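The man who doesn't believe in sleep scores

The sleep consultant I met in Skorkov keeps no gadgets in his office. He has a desk, two chairs and a kettle, and he charges less for an hour than most people now spend on a ring that tells them they are tired. I went to see him because I had spent a winter wearing one of those rings, and because I had stopped trusting it somewhere in the second month.

I should say that I didn't trust him much either. People who sell advice about sleep tend to have a book coming out. He told me early on that he had no book, and then spent a good while telling me what would be in it.

"Most of the people who come here slept fine until they started measuring it," he said. "They wake up, they feel all right, and then they look at a number. If the number is bad, they feel bad. I've watched somebody change their whole face reading a phone."

I asked whether he could prove that. He shrugged. He has seen 2,000 clients, by his own records, but he has never run a study, and he admits that people who are happy with their trackers would have no reason to pay him a visit. That seemed to me a rather large hole in the argument, and I said so.

"Sure," he said. "I see the unhappy ones. A dentist sees bad teeth."

My own score had been 85 on the morning of our talk. I had been awake from three until nearly five, listening to a neighbor's dog. When I told him this he laughed for longer than I thought it deserved.

He used to work for Pristari, a mattress firm, where his job was to train the sales staff. He is not fond of that period. The staff were told to ask every customer about back pain before asking anything else, he says, and to let the silence run. "By the time they lay down on the thing, they had back pain." He left after 14 months and took a course at Zerosden, a private college that teaches sleep coaching by mail and sends you a certificate in a nice folder. He showed me the folder. He thinks the course was mostly padding, which makes it odd that the certificate is on his website.

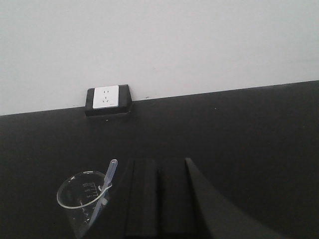 His advice, when I finally got it out of him, was dull. Get up at the same time. Don't lie in bed doing battle with yourself. Drink less in the evening, and he meant both kinds of drinking. Keep the phone in another room, and buy a cheap alarm clock if you need one.

"People are let down when I say it," he said. "They want a powder."

So what are they paying for? He thought about that one. I'll give him credit – he didn't reach for a slogan.

"Somebody to tell them they can stop," he said. "Stop buying, stop checking. They could hear it from their mother for free, but they won't listen to their mother."

I pushed him on the people who have something really wrong with them, who stop breathing in the night or fall asleep at the wheel. He sends those to a doctor, he told me, and he asks about it in the first ten minutes. I would have liked to see how he asks. Sitting in on a session was out of the question.

On naps he was vague. On coffee he contradicted himself twice – fine until noon, then fine until two, then "it depends who you are."

I took the ring off that night, mainly to be fair to him. It's in a drawer. I have slept well and badly since then, in much the same mix as before, and I can't tell you what any of it scored.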